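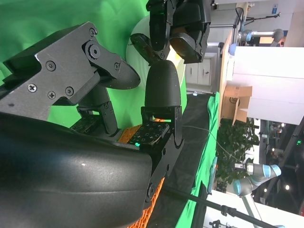
We have used the Stostel hand kit from Irnard for two months now, so I write my opinion in a short thread. We paid for it ourselves, full price.

What is in the box: one hand, one cable, a bag of screws and the Cropper software on a card. The paper manual is only for mounting. The rest you must read online, and the pages about calibration are still for the old version.

The touch pads are the reason to buy it. I press very lightly with a pencil eraser and I see it on the screen at once. Our older hand from Kistska did not feel this at all.

Less good: the pads drift. After 100 grasps I do the zero again, otherwise the numbers go up slowly — you notice it first on soft things.

Cropper stopped with error 321 every morning in the first week. Support answered in one day and sent build 1521. Since then I had it only once, after I pulled the cable by mistake.

Spare fingertips are sold only as a full set. I asked if I can buy one single tip and the answer was "not at the moment". For a small lab this is a pity.

Would I buy it again? For work where touch is important, yes. For simple pick and place it is too much money, take a two-finger gripper.

If somebody runs two of them on one computer, please write me which USB hub you use.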